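Textiles and Soft Goods > Storage and Care
Thread: Bagging folded plaid scarves for storage, lint inside the bag

plaidstack
Posted 7:40 am
I'm putting away the winter stock for a small hire wardrobe in Dridcombe. It's mostly brown and olive checks, twill weave, a mix of wool and wool blend. The pieces get folded to roughly A4 and go one to a clear bag, then into lidded crates until the cold weather comes back.

Two problems. First, the bags are oversized for the fold, so there is a lot of loose plastic to deal with and the cloth shifts about once it's in. Second, lint. The dark bands of the check show every pale fibre, and the clear plastic does nothing to hide it. I brush before folding and still find fluff on the top face afterwards.

Is there an accepted order of operations for this? Fold, brush, bag? Brush, fold, brush, bag?

n_bepari
Posted 8:15 am
Brush flat, fold, then brush only the face that will show. Brushing a folded stack on all sides drags fibre into the fold edges and you meet it again next season.

Bag size matters more than people allow for. You want the bag width to be the fold width plus two or three fingers. Any wider and the cloth rotates. If you're stuck with large bags, put the folded edge in first and hard against the bottom seam, press the air out from there toward the mouth, then fold the surplus under. Don't tape it.

wickramasinghe_looms
Posted 8:52 am
Disagree on sealed plastic altogether for wool. Any moisture in the cloth stays in the cloth. Cotton or calico sleeves, or acid-free tissue in a vented box. I've unpacked wool from poly bags that smelled like a wet dog after one humid summer.

n_bepari
Posted 9:03 am
He's talking about one off-season in a lidded crate, not an archive. Poly is acceptable if the cloth is dry going in. It also keeps moths off, which calico won't.

wickramasinghe_looms
Posted 9:20 am
A moth larva will get through thin poly if it wants to. The bag keeps adults from laying on clean cloth. If eggs are already in the weave, you've sealed them in with their dinner. Clean or freeze first.

plaidstack
Posted 10:31 am
Everything was washed or dry cleaned before it came to me, and I've had it hanging indoors since. I'm reasonably confident it's dry.

Two photos from the bench, the bag and folded pieces in the first and the check up close in the second.
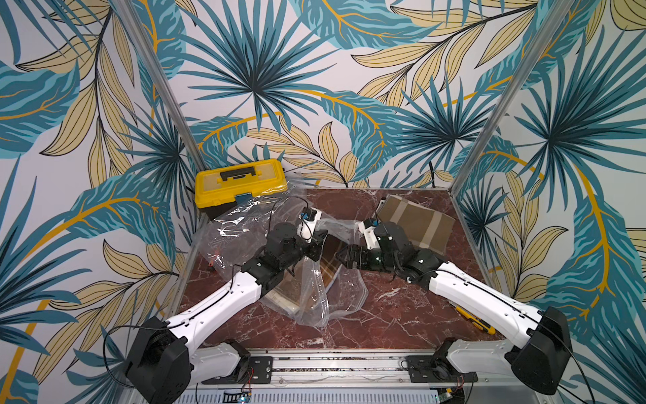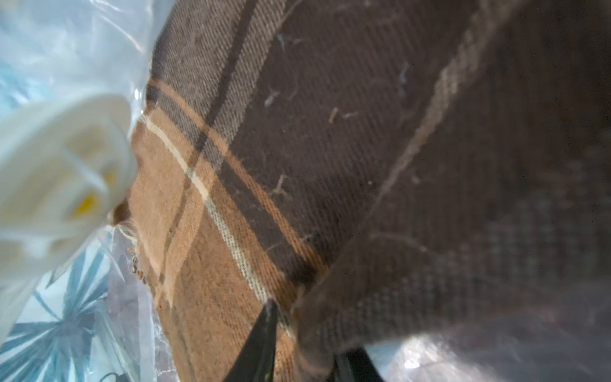
Jamila Debnath
Posted 11:06 am
Most pale fibre on a dark check is transfer from whatever the cloth last sat against, so work out where that is before buying another brush. With us it was a cream acrylic throw that went through the same dryer. We run darks separately now and the brushing time has dropped to very little.

For removal, use a velvet-faced brush in one direction only, with the twill line. A sticky roller works but leaves residue on a brushed finish, and the residue collects more lint. For the odd curled fibre, tweezers.

plaidstack
Posted 11:18 am
There is a cream blanket in the same cupboard. That may be my answer. I'll move it.

Is anyone using an anti-static spray on the inside of the bags?

obaidul_p
Posted 12:44 pm
No spray. You don't know what the carrier leaves on the fibre over several months. Raise the humidity in the packing room a little instead, or wipe the outside of the bag with a barely damp cloth before you open it. Static is worst when you pull a new bag off a tight roll and snap it open. Open it slowly with both hands at the mouth and let it relax on the bench.

On bag weight: very thin film clings to everything and collapses onto itself. Going up a grade makes loading far quicker. I use the Drelleo heavy clear in the small size and I'm over 20 packs in without a split seam.

n_bepari
Posted 12:59 pm
Seconding the heavier film. The thin stuff is false economy.

wickramasinghe_looms
Posted 1:27 pm
Still plastic.

If you insist on it, leave the mouth folded and unsealed, and slip a sheet of tissue inside the fold so the crease isn't cloth on cloth. Sharp creases in a check are very obvious because the stripes kink. Refold on a different line halfway through storage.

plaidstack
Posted 2:10 pm
Refolding 527 pieces halfway through is not going to happen. Tissue I can do.

Jamila Debnath
Posted 2:22 pm
Then roll the best ones and fold the rest. A loose roll around a tissue core has no crease to refold. We roll anything with a fringe as well, fringe to the outside, combed straight before it goes in. If an edge is already fraying, trim the loose threads with small scissors. Pulling them only opens the weave.

obaidul_p
Posted 2:35 pm
Rolling uses nearly twice the crate space. Worth it for the fringed pieces, hard to justify for the whole lot.

plaidstack
Posted 4:48 pm
Current plan, subject to correction. Cream blanket out of the cupboard. Brush flat with the twill, fold over tissue, brush the top face. Folded edge to the bottom seam, air out, mouth turned under and unsealed. Crates stacked no more than 6 high. Fringed pieces rolled. I've ordered a pack of the smaller heavy bags to test against the ones I have.

wickramasinghe_looms
Posted 5:05 pm
Check one crate in December. If it smells of anything, open the lot.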